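おままごとの道具は片付けなくていい、と思う

急いで書く。子どもが昼寝から起きるまでの勝負。

先週、知り合いのタマル(Tamer Azar、保育の仕事を長くやってる人)とちょっと言い合いになった。お題は、おままごとセットを毎回きっちり片付けさせるべきか。向こうは「させるべき」。こっちは「させなくていい」。結論は出ず。コーヒー代は割り勘。で、帰ってからずっと考えてて、やっぱり自分の意見のほうを書いておきたくなった。

まず最近のおもちゃ売り場。分類がすごい。野菜は野菜の箱、ケーキはケーキの箱、鍋は鍋。仕切りのついた収納ケースまで別売り。うちの近所のジストコム(Jistcombe)という店では、仕切りケースだけで2,000円した。中身より高い。にんじんの部屋、レタスの部屋、牛乳パックの部屋。きれいだ。写真映えもする。でもあれ、誰のための仕分けなんだろう。

子どもの頭の中の台所は、そういうふうに分かれてない。鍋に入るのは煮るものとは限らない。箱ごと入る。袋のまま入る。開けてもいないのに「できたよ」と言う。大人は、つい口を出す。箱は出してからだよ、お野菜は切ってからね。あれをやめたい。自分もやる。今朝もやった。やってから、しまったと思う。

だいたい大人の台所だってそんなに立派なもんじゃない。うちのまな板の上には今、郵便物と輪ゴムと半分のレモンがのってる。鍋のふたは二つ行方不明。それで毎日ご飯は出てくる。出てくるんだからいい。なのにおもちゃの台所にだけ完璧な秩序を求めるのは、ちょっとずるいんじゃないか。

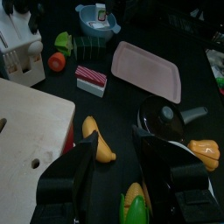 散らかりには続きがある、というのが私の言いたいことで。たとえば昼ごはんの前に遊びを止めて、全部ケースに戻させるとする。午後に出したとき、子どもはまた最初から始める。お店を開けて、いらっしゃいませと言って、にんじんを置いて。で、盛り上がってきたところでおやつ。また片付け。いつまでたっても開店準備だけの店である。出しっぱなしにしておくと、午後はいきなり途中から始まる。「さっきのスープ、さめちゃったからね」。この一言が聞きたくて、私は床のレタスをまたいで暮らしてる。

タマルの言い分も書いておく。公平に。

ひとつ、なくなる。小さい部品は本当になくなる。これは認める。うちもヤミン(Yammine)の食材セットを買って、夏には卵が消えた。七月にソファを動かしたら出てきた。ほこりまみれで、なぜかクリップがついてた。

もうひとつ、踏む。これも認める。夜中のケーキは痛い。三角のとがったところが土踏まずに来る。声が出る。

それから、これが一番こたえたんだけど、「片付けも遊びのうちだよ」と言われた。園では最後にみんなで歌いながらしまうらしい。子どもたちは楽しそうだと。うん。それはそうだろうと思う。大勢でひとつの部屋を使うなら片付けないと次の組が使えない。集団の場所の話としては、まったく正しい。私が言ってるのは家の話で、次の組は来ない。来るのは明日の同じ子だけ。

フィロメナさん(Philomena Ó Briain)という、うちの上の階の人がいて、三人育てた先輩なのだけど、この人のやり方がよかった。低い机をひとつ決めて、その上だけは何がどうなっていても触らない。床に落ちたものは夜に拾って、机に戻す。戻すだけ。並べない、分けない。掃除のときも机の上はよけて通る。「ほこりはどうするんですか」と聞いたら、「ふーってする」。それだけだった。

うちもまねして三か月になる。低いテーブル。最初は正直むずむずした。鍋の中に何か入ったままなのを見ると、手が出そうになる。二週間くらいで慣れた。慣れると見えてくるものがあって、まな板の場所は毎日ほとんど動かないのに、ケーキの場所は毎日変わる。本人なりの間取りがあるらしい。ここは切るところ、ここは待つところ、と説明してくれたこともある。待つところって何。聞いたら「けーきはまつの」。はい。

そういうのを夜のうちに仕切りケースへしまってしまうのは、書きかけの紙を毎晩シュレッダーにかけるようなものだと思う。大げさか。大げさでもいいや。

道具の数の話も少し。よく、出しっぱなしにするなら量を減らせと言われる。これは賛成。うちには一時期、食べものだけで127個あった(引っこしのとき、もらい物を合わせて数えた)。さすがに多すぎる。子どもも途方にくれて、ただざーっと流して終わり。今は机に乗るぶんだけにして、あとは箱で押し入れ。ときどき入れ替える。押し入れのほうの箱は、ぐちゃぐちゃ。分類なし。それで困ったことはない。鍋は一個でいいし、まな板も一枚でいい。食べものは何の野菜かよくわからないようなのがむしろ便利で、緑のかたまりが昨日はきゅうり、今日はおさかな、みたいに働いてくれる。名前の決まってるものほど、出番が少ない気がするる。

あと本物の空き箱。これはぜひ混ぜてほしい。お菓子の小箱とか、洗ったパックとか。精巧な木のおもちゃに400円足して上の値段のを選ぶくらいなら、空き箱を一個足すほうがずっと遊びが広がる。見た目は揃わない。色も質感もばらばら。棚に飾ったら変。でも飾るものじゃないので。

もちろん、家が狭いとか、赤ちゃんがいて何でも口に入れる時期だとか、そういう家は別。小さいのはすぐ上げて。安全は散らかりより先。あと、親が散らかりを見て本当につらくなる人も別。がまんしてまでやることじゃない。机ひとつぶん、いや、お盆一枚ぶんからでもいいと思う。お盆ごと棚の上にあげれば、中身はそのままで床は片付く。これはラガヴェンドラ(Raghavendra Gowda)のうちの方式。お盆が小さいからしょっちゅう何か落ちるらしいけど、落ちたら乗せる、で回ってるそうだ。

タマルにはこの文を送るつもり。たぶん長い返事が来る。園の歌の歌詞つきで。読みますよ、ちゃんと。

あ、起きた。スープの続きを作りに行きます。

2024年4月30日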